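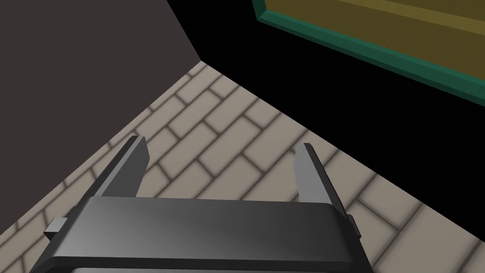
Automation at the Clernora Returns Depot: What Changed for the People on the Floor

Student project report, Work and Technology course
16 Nov 2021

1. Background

Clernora runs a returns depot on the edge of Dondau. Shops send back unsold and damaged household goods, and the depot sorts them for resale, repair or scrap. Until last year all of the sorting was done by hand at long benches. The company then bought two robot arms from Tarkska, each with a two-finger gripper, and put them on the line where items are lifted out of crates and set on the belt.

Our group wanted to know what the arms did to the jobs of the people who were already there. We were less interested in the speed of the machines, which the company measures anyway.

2. How we worked

We visited the depot in October and spent two shifts on the floor, one early and one late. We also handed out a questionnaire. The depot has 217 employees on its list, counting part-time staff, and 158 of them returned the form. One more came back after we had entered the data, so the total received is 159, but the tables use 158.

We held short interviews with sorters, shift leads and one maintenance technician. They asked us to leave out names, so people are referred to by job only. Xavier, the software used to plan and test the arm movements, was shown to us in the training room.

3. What the work looked like before

A sorter took a crate, emptied it, checked each item and keyed in a code. The lifting was the part most people complained about. Crates arrive mixed, so a box of towels can be followed by a box of cast iron pans. Several sorters told us they used to swap benches during the shift to give their backs a rest. This was never in the schedule. The shift leads knew about it and let it go on.

Talking was also part of the job. The benches faced each other, and a person who did not know a product could hold it up and ask.

4. What it looks like now

The arms do the lifting for crates with boxed goods. Soft items and anything in torn packaging still go to the benches. Sorters on the arm line now stand at a screen, confirm the code and clear stoppages. A stoppage usually means that an item has slipped or that the arm has not found a place to grip. The sorter stops the cell, opens the gate, moves the item and starts the cell again.

Most of the sorters we interviewed said they were less tired in the arms and shoulders. The same people said that their legs and eyes were worse off, and one said she went home with a headache more often than before. The new stations have no stools. We asked why and were told that stools had been ordered.

The screens are spaced out along the line because of the safety fencing. It is hard to hear the next person. Sorters who moved to the arm line said this was the change they noticed first, and two of them had asked to go back to the benches.

5. Training and new tasks

Each sorter on the arm line had a half-day course. In Xavier they practiced moving a gripper around a simulated room before they were allowed near the real cell. Opinions were mixed. Younger staff mostly liked it. Some older staff found the view from behind the gripper confusing and said they learned more from an hour next to the technician.

A small group got further training and can now adjust grip settings and teach a new pick position. They do this on top of their normal work and get no extra pay for it. The shift leads described it as a step up. The people doing it were more careful in how they put it, and one pointed out that there was no job title for it.

6. Job numbers

No one was let go when the arms came in. Temporary contracts that ended were not renewed, and the night shift was made smaller. On the questionnaire, the open comments about job security came mainly from part-time staff. We did not have access to staffing records, so we cannot say how many positions were lost this way.

7. Limits of the project

Two shifts is a short time. The interviews were set up by the depot, which may have affected who we spoke to. People on leave and former temporary workers are missing from the study. The questionnaire did not ask which line a person worked on, and that was a mistake on our part. We could only sort the answers by shift.

8. Suggestions

The depot should write bench rotation into the schedule and include the arm line in it. Grip adjustment should be listed as a task with its own pay grade. New staff should spend time with the technician as well as in the simulator. The stools should be followed up.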